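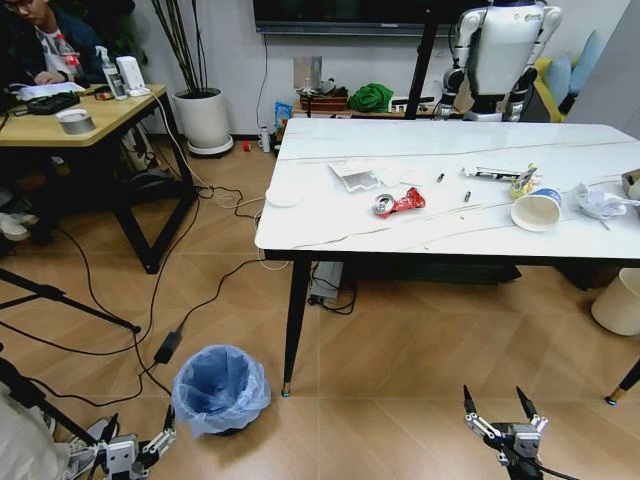 Table-clearing cell, both grippers forward, blue-lined bin below the front edge.

Thread: Gripper maintenance on the clearing cell

Renji Oshima
Posted Nov 5, 2020
Members are asked to comment on the proposed care schedule for the Pitusbridge cell. The black finger tips would be wiped after every 50 picks and replaced at 3567. The cable on the right gripper would be checked at the start of each shift.

hosari_bench
The replacement figure seems too generous. Crushed cans and foil-lined wrappers are hard on the tips, and our own set lost its grip well before that. We would ask for an inspection every 200 picks.

NicGiolla
I must disagree. Most of the load is paper and tissue. Our tips have been in use since March and still hold a paper cup on its side without trouble. Wiping matters more – grease from snack bags is the usual cause of a dropped item.

griltden_ops
May I ask that the floor be included? Cables cross the tiles on the way to the table, and the schedule does not mention them. They should be taped down before the next run.

Renji Oshima
Agreed on the cables. The inspection at 200 picks will be added for the left gripper first, and the replacement figure remains open for comment.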